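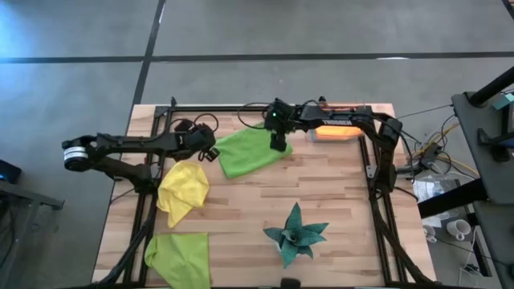 Fig. 1. Dos brazos robóticos negros sobre una mesa de madera.

Gobierno corporativo
Tema 6. La junta general y la lucha por los votos

Apuntes de clase. No sustituyen al manual, aunque la experiencia de otros cursos indica que lo sustituirán.

6.1. Punto de partida

El accionista es dueño de la sociedad en el mismo sentido en que el vecino del quinto es dueño del ascensor: tiene una parte, paga su mantenimiento y una vez al año lo invitan a una reunión a la que no va. Casi todo lo que veremos en este tema sale de esa ausencia. Si el accionista disperso no acude, alguien vota por él, y conviene saber quién.

Recordad del tema 5 la diferencia entre delegar el voto y ceder las acciones. En el parcial de enero hubo quien las confundió con notable aplomo.

6.2. La delegación de voto

El representante vota en nombre del accionista, con instrucciones o sin ellas. Cuando la tarjeta llega en blanco, lo habitual es que se entienda otorgada a favor del presidente del consejo, que suele encontrar muy convincentes las propuestas del consejo. Mirad siempre tres cosas en la tarjeta: a quién se delega por defecto, qué pasa con los asuntos fuera del orden del día y si hay previsión para el conflicto de intereses.

6.3. Caso: Standuta contra el fondo Feltilik

Standuta fabrica y vende menaje. Feltilik compra un paquete minoritario y, a las pocas semanas, manda una carta abierta. La firma Spyros Đorđević, socio gestor, y pide:

- separar el negocio inmobiliario de las tiendas
- un dividendo extraordinario
- 2 puestos en el consejo

El consejo responde que valora el diálogo con todos sus accionistas. Traducción: no. Su presidente, Stavros Georgiou, encarga un informe a la consultora Starkitz, que concluye en 354 páginas que la estrategia vigente es la adecuada. Starkitz había diseñado la estrategia vigente.

Feltilik presenta entonces candidatos propios y empieza la solicitud pública de representación. Fijaos en el reparto de costes, que cae siempre en el examen: la campaña del consejo la paga la sociedad, o sea, también Feltilik en la parte que le toca. La campaña del fondo la paga el fondo. Si gana, intentará que se la reembolsen.

Aritmética de la junta. Los minoristas son unos 4.000 nombres en el registro y deciden poco, porque votan poco. Deciden los institucionales, y buena parte de ellos sigue la recomendación del asesor de voto, en nuestro caso Mujić. Mujić recomienda apoyar a un candidato del fondo y rechazar al otro. Las dos partes publican una nota celebrando la recomendación.

Resultado: reelegido el consejo completo. Tres meses después, Standuta anuncia que estudia opciones para su cartera inmobiliaria. Georgiou declara que la idea llevaba tiempo sobre la mesa.

6.4. Cuestiones que plantea el caso

¿Perdió Feltilik? En votos, sí. Comparad la carta inicial con lo anunciado después y discutid si un activista necesita ganar la junta para que su campaña le compense.

El voto proporcional cambia el cuadro. Una sociedad con 100 acciones y cinco vacantes: bajo mayoría simple, quien tiene 51 se lleva los cinco puestos. Con agrupación, cada 20 acciones dan derecho a uno. Rehaced el cálculo con nueve vacantes y ved por qué a los consejos asediados les entran de pronto ganas de ser más pequeños.

Sobre el asesor de voto: no arriesga capital y no responde ante los accionistas de Standuta. Buscad argumentos a favor de su papel. Los hay, pero hay que leer.

6.5. Defensas habituales

Consejo escalonado, limitación de derechos de voto, mayorías reforzadas, adelanto de la convocatoria a fechas poco cómodas. De la última no hay doctrina abundante, pero sí mucha práctica.

Para la próxima sesión, traed leídos los estatutos de Standuta (están en reprografía, carpeta azul), en especial los artículos sobre asistencia y representación. Quien venga sin leerlos puede delegar su voto en el presidente.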